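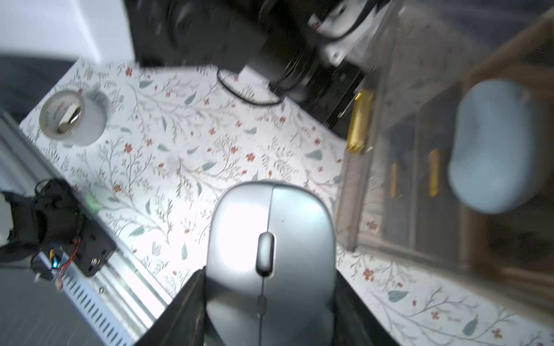
Figure 3. Computer mouse.

4.2 What people call the things on their desks

I went into this part of the study thinking it would be the boring one. Kinship terms and weather words were supposed to carry the paper, and the desk vocabulary was something I tacked on to give people a breather between the long sections. Then the answers started coming in, and I ended up spending most of September on them (my apologies to Eskil Backlund, who was waiting for the weather tables the whole time).

Quick recap of the setup from Section 3. I had 141 speakers who grew up with one language at home and used another one at work. Each of them went through the same list of everyday items, first in the home language and then in the work language, and I wrote down the first word out of their mouths, plus anything they muttered while getting there. The muttering turned out to be gold! People say "no, wait, my mother would say..." and suddenly you have a second word and a little family history to go with it.

After I threw out the blanks and the answers I couldn't hear on the recordings, the desk items gave me 392 usable responses in the home language. I sorted them into three bins: borrowed words, translated words, and words stretched from something older. Mouse is the textbook case for the second bin, and plenty of languages just took their own word for the animal and ran with it. Spanish does this in Spain, where it's ratón, while a lot of Latin American speakers say mouse and leave it at that. My Toledo group split along those lines almost too neatly, and I went back to check whether I had nudged them somehow. I don't think I did, but the interview script is in Appendix B if you want to judge for yourself.

The stretched words were my favorites and also the biggest headache. Is a word for "folder" that used to mean a cloth wrap a stretched word, or did somebody translate the English and happen to land on an old term? I coded these by hand, then Crisanto Catacutan coded them again without seeing my labels. We disagreed on 51 of them. That's more than I'd like, and nearly all of the trouble came from file, folder and window, where the paper-and-glass meaning is still alive and well next to the computer one. We talked each one through and kept a note of who gave in (mostly me).

Age mattered less than I expected. I had pictured grandparents holding on to the translated words and teenagers borrowing everything in sight, and you do see a bit of that for keyboard and printer. For mouse, though, it was the people in their thirties who borrowed most freely, and several of the younger speakers went for the translated word. A couple of them told me they'd picked it up at school, so I suspect textbooks are doing some quiet work in the background. I didn't ask about schooling in any systematic way, and I really wish I had.

Only 2 speakers refused to give a home-language word for any desk item at all. Both said the same thing in nearly the same phrasing, that those things "live in the other language." I come back to that remark in Section 5, where the kitchen words behave very differently.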